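Search reviews Enter keyword Go

Review: Follura two-finger gripper, seen at the Engebretsen open day, Tetville 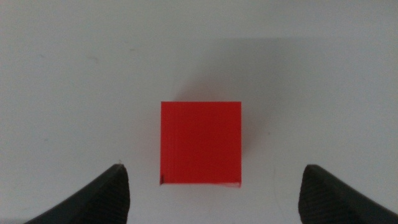
Red test cube between the open fingers, viewed from the wrist camera.

Engebretsen ran the Follura on a small bench arm for most of an August afternoon. Leonie Haberkorn operated it and took questions between runs. The task was a single pick and place with a red cube on a white table.

List price is $2,280 with the wrist camera, $917 without. The camera is worth having. Both fingertips stay in view when the jaws are open, so centering errors show up before contact. The fingers do go soft in the image at that distance; the cube's edges stay sharp. Diffuse lighting helped, and I would like to see the same task on a dark or glossy surface.

Opening width is generous for a part this size. Closing is slow at the default setting. Of the runs I watched, 2 ended in a dropped cube, both after Haberkorn lowered the grip force on request. Engebretsen quotes nearly 1,000 hours between fingertip changes, a figure I had no means of checking.

Setup software is Ivimer, and it is the weak point. Changing the approach height meant going through three menus and a restart.

Recommended for light bench work. Buyers with mixed parts should ask for a trial first.

Finbarr Cronin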